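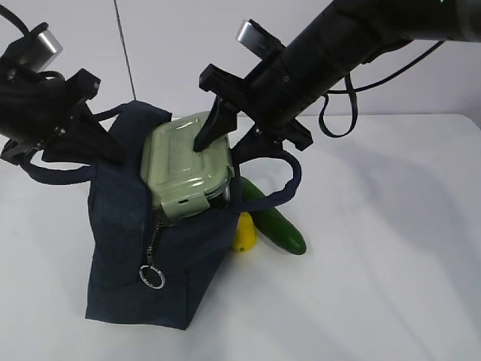
Navy canvas tote with a green-lidded food container.

Reusable Bag and Container Pilot, Telmont and Virkgate
Progress report to the Ong Fund
03/05/2018
Prepared by Lev Nechyporuk

The second payment paid for 800 tote bags and the same number of lunch containers. All of them have been handed out at the two sites. I would ask the Fund not to read too much into that. Giving away free bags is easy, and our first report made it sound like a result.

What we wanted to know was whether people at the Telmont and Virkgate lunch counters would stop taking disposable boxes. In February the counters gave out 2186 disposable boxes between them. The managers tell me this is lower than usual. It may be, but Virkgate closed early several times for snow and neither counter kept a proper tally before we started. I can't call it a drop.

The survey is no better. Thu Hầu collected the forms and got 17 back. Nearly all of them say the person uses the container "often." She also stood at the Telmont counter over two lunch hours and saw very few come through the line. I trust her notes more than the forms.

Complaints were mostly about washing up. Telmont has one sink for the whole floor. Several people said they would bring a container if they could swap a dirty one for a clean one, and Tuleck, our supplier, has offered to run a swap service. Their quote leans on a return rate I have seen no evidence for, and I have asked where the figure comes from. No answer yet.

Spending is within budget. The line for posters is unspent and I would like to move it to paid counting at both registers through the spring. Please hold the third payment until those counts are in. Thu Hầu disagrees with me on this and will send her own note.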